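Home | Build | Hand tool | Set-up | Parts
Sat 11 August

Section 3: Fitting and checking the fingers

1. Turn both silver pivot screws until the linkage arms swing freely without side play.
2. Line the inner face of each finger with blue fabric strip. Keep the edges flat.
3. Close the fingers on something soft and padded, then lift.
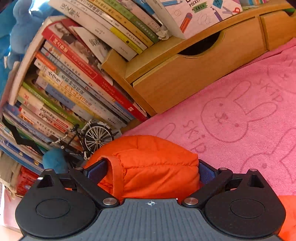
4. Hold for 25 seconds. If the load creeps, tighten each screw a quarter turn and repeat from step 3.

CAUTION: Keep loose straps and sleeves away from the linkage.

5. Open the fingers fully — the gap should sit in line with the center of the body.

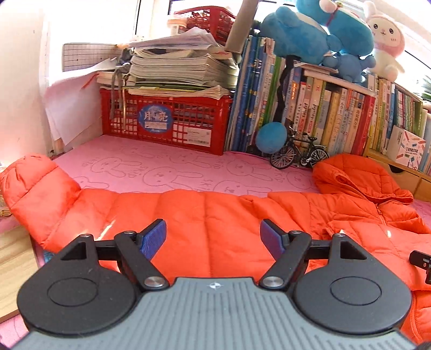

Undero
Build notes and maintenance, Murkance workshop

6. Spread the test item out flat and approach it from above. Pick up a single fold.
7. Do 40 open-and-close cycles, then check the pads for lifting corners.

NOTE: Replace both pads together — a new one grips harder than a worn one.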